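3.2 Toolpath templates and programming time

The Endville shop makes its mold inserts on two three-axis mills and one five-axis machine. Before the study, each programmer kept a private set of cutting parameters, and the same pocket could be programmed in different ways depending on who took the job. We asked the shop to move its most common operations into shared templates inside Stelach, the CAM package already in use there. The templates covered 6 feature types: open pockets, closed pockets, ribs, parting surfaces, cooling holes and ejector holes.

Each template stored the tool, the stepover, the entry move and the feed for one steel grade. A programmer selected a feature on the model and applied the template, then changed values where the part required it. Every change was written to a log with the name of the feature and the old and new value. Over the study period the log recorded 2,511 template applications. Changes to the entry move were the most common, followed by changes to the feed in deep ribs. Stepover was seldom touched.

Miranda [11] reported that programmers in a similar plant stopped using shared templates once the first tool catalog went out of date. To avoid this, the tool list at Endville was tied to the presetter data, and a template that called for a missing tool could not be applied until a substitute was chosen. This slowed the first weeks of use. It also exposed duplicate entries in the catalog, which were merged in April.

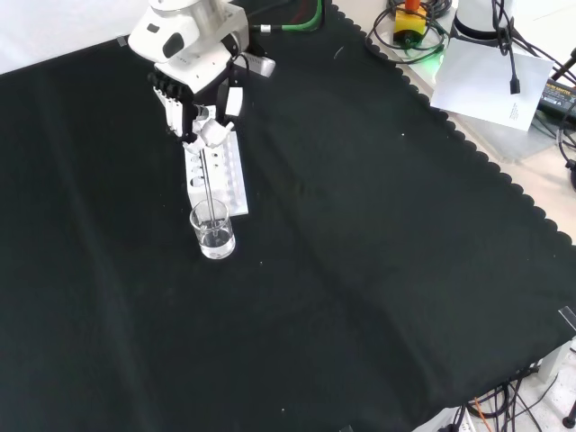

Figure 4. Work table and arm.

Programming time was taken from the software's own session records, with idle periods removed. We compared inserts of like size and feature count from before and after the change. Inserts with mostly standard pockets showed the clearest drop in programming time. Inserts with large freeform parting surfaces showed little difference, as the programmer still had to draw the boundary curves by hand and check the finish passes one at a time.

The Montes plant used the same templates without the presetter link and serves as a partial comparison. Its order mix is different. Montes cuts mainly aluminum prototype tooling in runs of up to 1,000 parts, while Endville cuts hardened steel. For this reason we compare only the number of manual edits per insert and leave machining time out.

One limit of the method should be noted. Electrode programs were excluded, because at both sites they are prepared by an outside supplier, Radirstead, using its own software. The supplier returned 600 electrode files during the study, but these carried no edit history and could not be matched to template use. Section 3.3 describes how the remaining files were sorted by feature type before analysis.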